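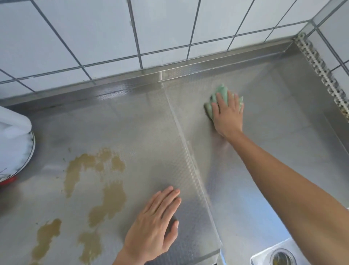

Kaj Mogensen objects that a steel counter wiped twice a day doesn't need a lecture. Wipe it, rinse the cloth, go home. He put this in the margin of last term's handout and I have left it in, as half the room will be thinking the same thing.

My reply is that I have no quarrel with wiping. I doubt most of what gets said about it.

Unit 4: Counters, joints and covers
Kitchen Care, Matville evening course

1. What "clean" means on a work order
At the Hollenstein canteen the closing sheet had 24 lines, and one of them read "counters clean." It was initialed every night. Initials tell you somebody held a pen. They don't tell you which counter, or whether anyone lifted what was lying on it.

2. Shine
Steel looks good when the sun is on it. It also looks good with a film of grease on it, if the film is even. Glare hides streaks from one side and shows them from the other, so change your position before you decide. I would sooner trust a dry white paper towel than my eyes.

3. Texture
Smooth steel gives up dirt easily. Dimpled or embossed steel has low spots, and a cloth pushed fast over it rides on the high ones. Slow down. Keep one hand flat on the counter for balance and let the other do the work, in short overlapping strokes, from the wall toward you.
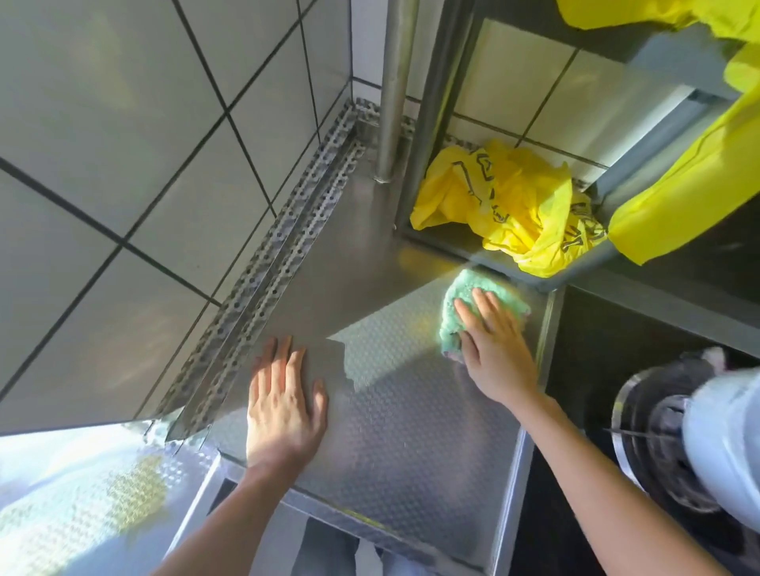 Soap is where I lose patience. The Rosik leaflet promises a result in one pass and doesn't say on what surface, or after how long a shift. More foam means more rinsing. If the rinse gets skipped, you have swapped one residue for another – and the second one is slippery.

4. Joints and corners
Watch the line where counter meets tile, and the foot of any pipe or post. Perforated strip is a nuisance: every hole is an edge. A cloth alone won't do it. Use a small brush, then the cloth. Brown marks on metal should be reported, and scrubbing harder is no substitute for that.

5. Loose covers
Plastic sheets are sold as protection. Maybe. Water gets in at the edge and stays there. Hold the sheet down to wipe the top if you must, but at closing it comes off, both sides get washed, and the counter under it gets done too. Žofie Vondráček disagrees with me on doing this nightly and will make her case in the second hour.

For next time
Bring one closing sheet from a place you have worked. Cross out every line that could be initialed without touching anything. Trornton students hand theirs in at the front desk by 6 p.m.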